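Forums > Home & Garage > Electrical > Power strips
Last updated: May 29, 2013

pukadel
ok quick one. sorting the desk stuff before the move to Moron, have a white strip w/ a switch per outlet plus a main switch. Aussie style slots. keep or toss??
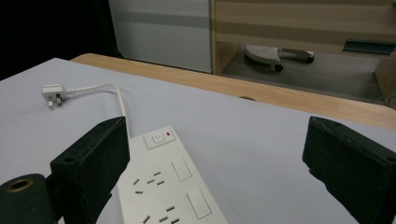

My brother in law says anything over 2 years old goes in the trash. Seems wasteful. The cord feels fine, no nicks. Paid 34 for it and teh thing has only ever run a lamp and a printer.

Werkarville
Toss it. Strips are cheap, houses aren't.

Snežana Živković
Disagree with Werkarville. Two years is nothing. Check the back for a rating, smell the outlets, wiggle a plug in each one. Loose = bin it. 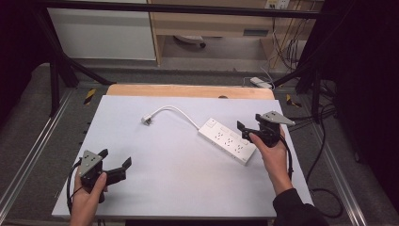

My own rule is cord first. Kinks, flat spots, anything stiff near the housing. Yours comes off the end in an easy curve, so I'd store it like that -- big loose loops, never wound tight round the strip. Mine got wound tight every January and the jacket split.

Werkarville
so yours split and you're telling him to keep his. ok

Snežana Živković
Mine was 15 years old!! Read.

pukadel
lol. wiggled all of them, snug. Rating's on the back, readable. Still don't love the per outlet switches, I always knock one off with my foot and then think the printer died
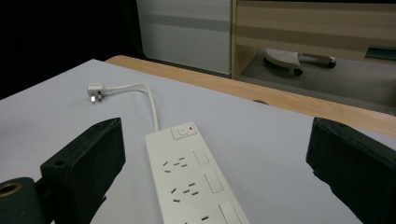
so maybe it goes up on the desk leg this time. Screws or velcro?

vidmar
Velcro. screws if it has keyholes on the back, but measure first, I had 2 goes at it and the desk looks like cheese now

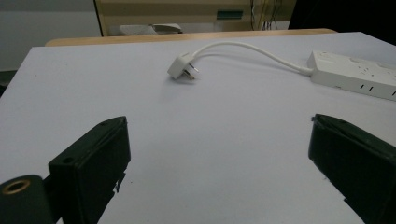 Moron, Wednesday night

pukadel again, from the new place. Kept it. Velcro on the leg, plug reaches the wall with a bit spare. Werkarville you can say I told you so later

Werkarville
I will

This site uses cookies. By continuing to browse you agree to our cookie policy.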